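Musarus Arm, Progress Report to the Pokness Workshop Fund

2025-02-28
By the Musarus build lead

We are four months into the grant and the arm picks things up. It also puts them down, which the application promised in a separate paragraph and which took longer.
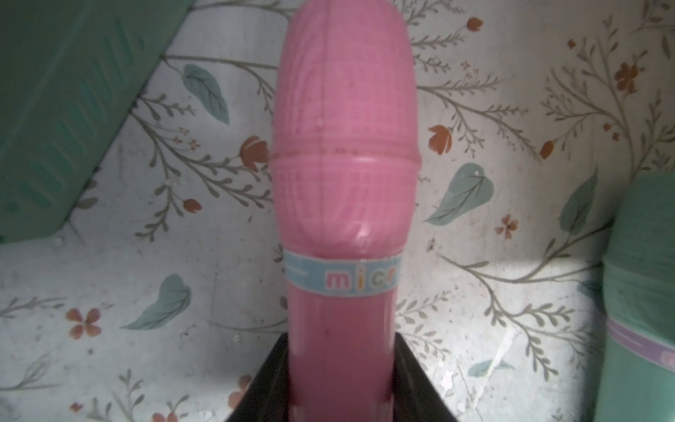 Spending first, as I know that's the page you turn to. Of the original award, $537 remains. The biggest single cost was replacement servos, two of which I burned out myself by wiring them in the order that made sense to me instead of the order on the sheet. The second shoulder joint came from Yao, arrived with the wrong bolt pattern, and now fits thanks to an adapter plate I would prefer you didn't look at closely.

The gripper is on its fourth set of fingers. The first set was too smooth, the second too short, and the third cracked while sitting on a shelf. The current pair is black, angled inward and ugly, and I have stopped redesigning it. We test on bathroom and kitchen bottles because they are cheap, tall and come in awkward shapes. Last week we ran 40 pick attempts on upright bottles. The arm completed 31. Five of the misses were bottles knocked over on approach, and the other four were the software losing its connection and simply stopping, like a teenager asked to do the dishes.

Dradura, our control program, now starts without a person holding down the reset button. Wrist camera calibration still drifts if the bench gets bumped, and in a shared workshop the bench gets bumped. I have put down tape on the floor. The tape is being ignored.

Still to do:

- Strain relief on the wrist cable
- Picking from a crowded table
- A proper emergency stop, mounted where a normal arm can reach it
- Written instructions, so other members can run it without texting me

I'm asking to move $200 from the travel line to parts. We have not traveled and have no plans to. The public demo stays set for August.

We use cookies to improve your experience. Accept all | Manage preferences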